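4.2 Do labels change what people keep?

The claim that labeled storage leads households to throw out less is repeated so often that it has hardened into fact. We are not convinced. The Prirstead survey, which is usually cited in its support, drew 2,563 replies, but it asked people to recall their own habits over the previous year, and tidy people are likely to remember themselves as tidier still. Pfister and Zhong raised this problem early on – and were mostly ignored.
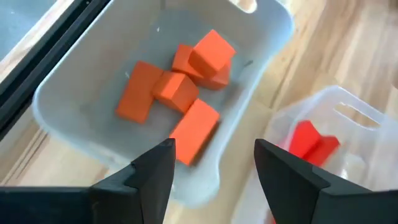
Figure 6. Two plastic bins of different sizes on a wooden tabletop.

Our own home visits in Jekport offer little comfort to either side. Of the 16 households that agreed to label every container, 11 had stopped using the labels by the second visit. Those that kept them up had, with one exception, sorted their things carefully before we arrived. Hrytsenko reads this as proof that labels suit some families. We read it as a selection effect, and a fairly plain one.

Nor does the type of container seem to settle much. Rebane argues that see-through walls do the work of a label, but her study had no comparison group, and we could not repeat her result.

Contact: Chi-keung Lu, Dunano | Copyright 2018 the authors | Back to top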